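El cambio de armario, o cómo se nos va una tarde entera encima de la cama

Hay casas en las que se anuncia la primavera con flores; en la mía se anuncia con jerséis.

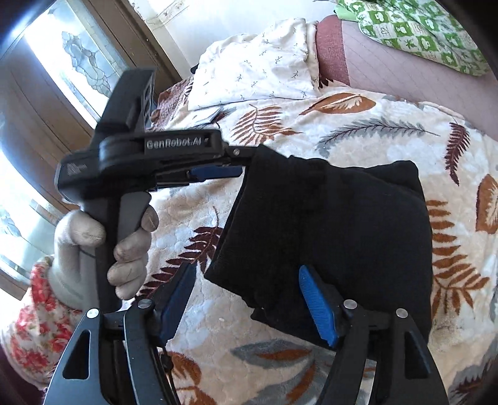
Todos los años, en mayo, me digo que el cambio de armario lo voy a hacer con método, y todos los años acabo haciéndolo sobre la cama, que es la única superficie de la casa lo bastante grande para admitir dudas. Me gusta trabajar sobre una manta mullida, de esas color crema con relieve de burbujitas y hojas grandes en naranja, marrón y granate, porque una prenda negra de punto, doblada y blanda, destaca enseguida sobre un fondo así y no se queda olvidada entre las demás. Con mi colcha azul marino perdí una vez un gorro durante todo un verano (apareció dentro de una funda nórdica, ya en octubre).

El punto negro, por cierto, merece párrafo propio. Es lo que más usamos y lo que peor tratamos. Coge pelusa con solo mirarlo, y cuando se guarda con prisas sale en otoño con una marca en diagonal que no hay plancha que quite. Yo le paso el cepillo a la luz de la ventana, por los dos lados, y lo doblo en rectángulo, con las mangas hacia dentro. Los gorros y los cuellos van juntos en una bolsa de algodón. Colgar, nada: las perchas le hacen unos hombros tristísimos.

Para guardar he probado de todo. Las cajas Elside, las de 50 litros, me duran desde hace años y caben debajo de la cama si se quita antes el polvo acumulado, que en mi caso es un capítulo aparte. Las bolsas Flokex de 45 por 100 centímetros van bien para mantas y edredones, menos para la lana gruesa, que a mí me gusta dejar respirar. Y luego está el baúl Grasau, que costaba 3.380 coronas en una tienda de Praga y que traje en tren, contra toda sensatez y con dos transbordos. Huele a madera todavía.

Las almohadas las dejo para el final, cuando ya no queda ropa en medio. Funda fuera, un rato de aire junto a la ventana y funda limpia, a ser posible una de estampado menudo, que a mí me parece muy de mañana de domingo sea el día que sea. Las mías de diario son de Rutkowska y han aguantado más lavados de los que me atrevo a confesar en una revista.

Queda siempre un montoncito sin destino: el jersey que pica pero abriga, los guantes que todavía pueden hacer falta alguna madrugada, la bufanda que no combina con nada y que aun así me llevaría a cualquier sitio. Ese montón pasa a la silla. Hacia las siete y media de la tarde, con la cama hecha de nuevo, lo miro un rato, le quito una cosa o dos y dejo el resto para junio.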